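About Us

Hello, and thanks for clicking on the bit of the website most people skip! I'm Oliwia Ostrowski and I started Tekus in Landthorpe four years ago, in a unit behind a tyre place, with one second-hand arm and a kettle. We try out grippers, arms, cameras and controllers for people who are thinking of buying them and would like to know how they behave before the money leaves the account.

I used to be on the buying side. I worked for a packaging firm and picked a gripper from a brochure (lovely brochure) and then spent most of a winter finding out that it couldn't hold our cartons by the corners. So when I left I thought, well, I'd have paid someone to spend a week finding that out for me. Dagim Negash joined in the first June. He does the software and the cameras, I do fingers, brackets and anything with a bolt in it, and we both do invoices badly.

What we do all day

Mostly we pick things up and put them down again. A normal comparison is 184 picks per gripper, same part, same arm, same lighting, and we write down every one. Customers send us their own parts if they can, and we've had everything from shampoo caps to a brass tap. When they can't send anything we use our own printed test pieces. The one we use most is a white cross with a marker on each arm, which we call Pella. I can't remember why. She's on her umpteenth reprint.
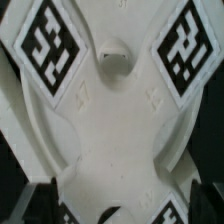

Pella between the fingers, as the wrist camera sees her.

The markers let us work out where the part is and which way it's tilted, so when a finger slips we've got a number to put in the report. Dagim is very fond of his numbers. I'm more of a "does it look wonky" person, and between the two of us we catch most things.

We always run two views if there's room for them: one on the wrist and one that stays put beside the bench. I was a bit sniffy about the wrist one to begin with, as the fingers get in the way and it sits so close to everything, but for that last little bit of the approach I wouldn't be without it now. The fixed one is better for seeing the whole job, and it's the one customers like to watch. They do tend to watch it for ages!
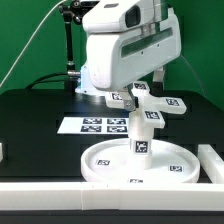 On the bench: the cross, its post and the round tray, with the marker sheet lying flat behind.

Our own controller

We didn't set out to make anything, but after swapping between so many makers' boxes Dagim got fed up and wrote a thing that sits in the middle and talks to the lot. It's called Oh, after what he said when it first worked. It lets us change a gripper over in 60 minutes, tea included, where it used to eat up a whole day. We don't sell it yet. People keep asking, so never say never, but the manual is currently a text file with swearing in it.

Who we work with

Small factories for the most part, plus a couple of universities and a very nice family bakery. We've done 40 comparisons so far. We don't take commission from anyone who makes the kit, and if your best option is the gripper you've already got, we'll say so and you'll get a short report and a smaller bill.

Coming to see us

Please do! We like visitors, and it's much easier to talk about fingers when you can prod them. Mornings are best, as we tend to leave the long runs going after lunch and it gets noisy in here. Bring a part or two if they'll fit in a bag. Parking is at the front, next to the tyres, and the door sticks so give it a shove.

If you can't get to Landthorpe, send a message through the contact page with a rough idea of what you're trying to pick up and how heavy it is. One of us will ring you back, usually me.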